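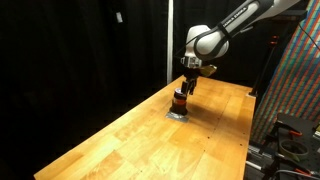
Photo: Volkan Değirmenci

Olport Town is a soccer club from the harbor end of Olport, and I've been keeping this entry going for longer than I'd like to admit, so forgive me if I get carried away in places.

Name and colors

The club started out as Sandberg Rovers, playing on a sloping field behind the Sandberg rail yard (the slope was awful, ask any goalkeeper). It took its present name when it moved across the river. The shirts have always been green with white sleeves – apart from one season in yellow that I'd happily forget.

Ground

Home games are played at Cludau Park. The record crowd is 2,477, set in an August cup tie against Stosico, and I was squashed against the railing for all 90 minutes of it! The main stand has 600 seats. Everybody else stands, mostly at the river end, where the wind comes straight in and the pies are better.

Playing style

Town sides usually play with two up front and get the ball wide early. I love watching it when the wingers are in the mood. Away from home they sit deeper, and I find those games a lot harder on the nerves.

Records

The most goals by one player in a league season is 23, by a center forward who also took the penalties and, for a few weeks, the corners. I've seen a higher total given in old programs, but that one seems to include friendlies, so I've left it out.

Rivalry

Stosico are the big rivals. The two grounds are a short bus ride apart, and the winner keeps a dented copper kettle until the next meeting. Stosico have it at the moment.

Last updated 2022-04-17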